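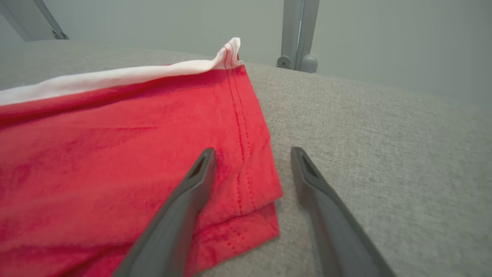
Section 3. Adding your first rental property

Do Section 2 first (account, currency, bank link). If the bank link still says Pending you can carry on, but leave out step 9 until it clears.

Have these on the desk:
Settlement statement
Loan statement, latest one
Lease, signed copy
Insurance renewal
Last council or county tax bill

Missing one? Fine. Flekari saves the property as a draft. Drafts don't show up in the portfolio totals.

3.1 Create the property

1. Portfolio tab, then Add Property. Not Add Asset, that one is for vehicles and equipment.

2. Type the street address. Pick from the drop-down if it appears. New subdivisions often don't. For those click Enter Manually and put the lot number in the Unit box.

3. Choose a type. House, duplex, condo, land, commercial. A duplex on one title is one property with two units. A duplex on two titles is two properties. Check the title before you choose, the type can't be changed after you hit Save.

4. Purchase price. Contract price only. No closing costs, no stamps, no legal fees. Those go in step 5.

5. Buying costs. One line each. You can lump them together but your accountant will want them split, so split them now.

6. Settlement date. Not the contract date.

7. Save. The property card should turn from gray to green. Still gray means a required field is empty, scroll up and look for the orange dot.

CAUTION: Do not enter the same property twice to record two owners. Use Ownership Split (3.4). Double entries inflate your equity figure and there is no merge button in this version.

3.2 Add the loan

8. Open the property card, Loans, Add Loan. Balance from the latest statement, rate, repayment, next due date. Interest only? Tick the box and give the end date of the interest only period.

9. Match the loan to the bank feed. Click Match, choose the account, confirm. Flekari then looks back through 58 transactions and tags the repayments it recognizes. Anything it isn't sure of lands in Review.

10. Clear the Review list. Takes a few minutes. Do it today, it gets long.

Note: offset accounts are not loans. Add them under Cash and link them to the loan from there. The balance will then be taken off for the interest estimate but not off the debt itself.

Note: one loan secured over several properties. Add it once, on whichever property you like, then Share Security and tick the others. Set the percentages yourself. The default is an even split and it is almost never right.

3.3 Add the lease

11. Units, then Add Lease. Start date, end date, rent, how often paid. Weekly and monthly both work. Fortnighty is listed as "every 2 weeks".

12. Deposit. Enter 1,000 as 1000, the field dosen't take commas. Mark who holds it: you, the agent, or the state scheme.

13. Agent fees. Percentage of rent, or flat. If the agent takes a letting fee as well, put that under One-Off.

14. Switch on Rent Reminders if you self-manage. Leave off if you have an agent, or you get an alert every time they hold money over to the next payout.

Vacant unit: skip 11 to 14. Set Status to Vacant and give an asking rent. The cash flow page will use zero for income until a lease starts. The asking rent only feeds the Forecast page. 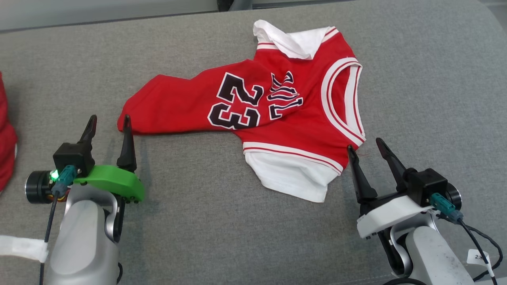 One reader of the last edition wrote in that her cash flow page showed a loss on a place she knew was breaking even, and it took her most of an evening to find the agent's fee entered twice, once in the lease and again from the bank feed. Could the manual please say so somewhere. Saying so now:

CAUTION: If your agent takes their fee out before paying you, enter the fee in step 13 and set Rent Received to Net. If they pay you in full and bill you later, leave step 13 blank and let the feed pick up the bill. One or the other. Never both.

3.4 Ownership split

15. Property card, Owners, Add Owner. Person, company or trust.

16. Shares must add up to the whole. Save stays grayed out until they do.

17. Changed hands partway through the year? Click Effective From and date the new split. Don't overwrite the old one. Reports for the earlier months will shift if you do.

3.5 Quick check before moving on

Open Portfolio, Summary. Look at:
Equity. Current value minus debt. With no valuation entered it uses purchase price.
Yield. Gross, before costs. Net is on the second tab.
Next lease expiry. Blank means no end date was entered in step 11.

If equity comes out negative, check the loan balance first. An extra zero is the usual culprit. If the balance is right then the number is right too, see Section 6 on valuations and Section 7 on holding costs.

Importing from Sutora: export as CSV, properties only, then Portfolio, Import. Loans don't come across. Neither do leases. Redo 3.2 and 3.3 by hand for each one.

Suburb data for Rakena and Sisurden is not loaded yet. Enter values manually for those, the Estimate button will just spin.

Section revised 07/12/2022. Next: Section 4, Expenses and receipts.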